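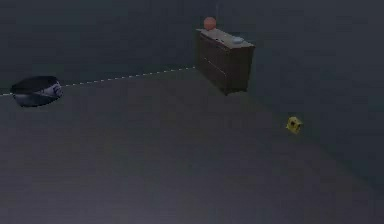 Print this page | E-mail this page

Bulky item collection: revised arrangements for Weva and Sampaio

Published 2025-03-21

Residents of Weva and Sampaio who wish to dispose of large household items will be able to book a collection by telephone or online from the start of next month. The new arrangements replace the quarterly street collections, the last of which took place in February.

Under the previous system, items were left at the curb on a fixed date and removed over the following two days. The district received a number of complaints about blocked sidewalks, and several loads were found to contain paint, tires and other materials that the contractor is not permitted to carry. Booked collections will allow crews to plan their routes in advance and to bring the correct vehicle.

Each household may book two collections per calendar year at no charge, with up to four items per visit. Dressers, wardrobes, bed frames, tables, armchairs and mattresses are accepted. Drawers should be emptied and either taped shut or removed and stacked beside the item. Glass tops and mirrors must be wrapped and clearly marked. Refrigerators and air conditioners continue to be handled separately and should not be included in a furniture booking.

Furniture in sound condition will be offered first to the Casach reuse store on the Prarnoseo road. The store accepted 1,448 pieces last year, compared with a target of 2,000 – a shortfall that staff attribute mainly to rain damage at the curb. Residents who believe an item is suitable for reuse are asked to say so when booking and to keep it indoors until the morning of the visit. Upholstered pieces can be resold only if the original fire safety label is attached.

The district office mailed a short survey on these proposals to every address in the collection area. Of the 1,893 replies received, a clear majority favored booked collections, although many respondents in upper Sampaio asked for help with moving items from upstairs apartments. An assisted service will be available to residents with limited mobility. It must be requested at least ten working days ahead, and crews will enter the home only when an adult is present.

A further 400 collection slots have been set aside for the summer months, when demand is highest. Landlords and businesses are not covered by the household service and should contact the office for a list of rates.

Receive this newsletter by e-mail. Subscribe or change your preferences.

Contact us | Copyright Weva District Office | Back to top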